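Sosier > Who we are > How we work

Hi, I'm Kristýna Šimek, and I run the packing side of Sosier. We put together toy sets for small shops, mostly out of our building in Talavera, and if you've ever bought a Briltach box with a little ball and a car in it, we've probably handled it (thank you!).

For years every single item went into its box by hand. I did it myself when I started, and my wrists still remember the 2000-box orders before the holidays. So when we brought in the arms, I was the first one asking to try them.

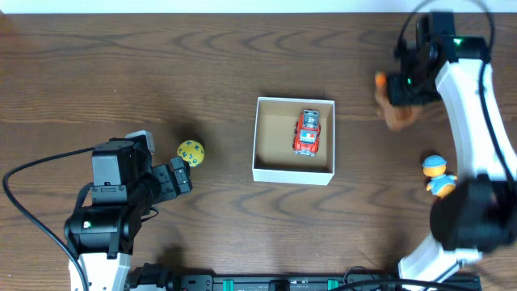 What changed most for us was the shape of the day. People used to stand at one table for a whole shift, and now they set up a job, teach the arms how it should go, check the boxes and move on to something else. We kept everybody on, and we put that in writing before the first arm was bolted down. Pay went up a step too, for anyone who took the training. It takes 3 weeks and there's a fair amount of swearing in it!

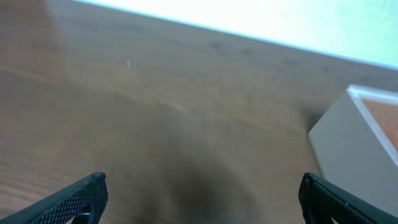

Bastien Bailly was against the whole thing at first and still says the arms are too slow on small orders, and that for anything under 100 boxes he'd sooner do it by hand and be home for dinner. He's right about the small orders, so those stay on the hand tables. Oversized stuff goes to our Bavent site, same as before.

We're still working out who gets called when a job stops halfway through a late shift. Come by and see us if you're near Talavera – just call first so we can find you a parking spot.
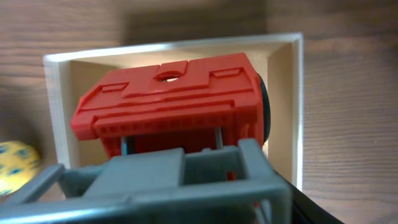
Red piece in its box, at our Talavera packing tables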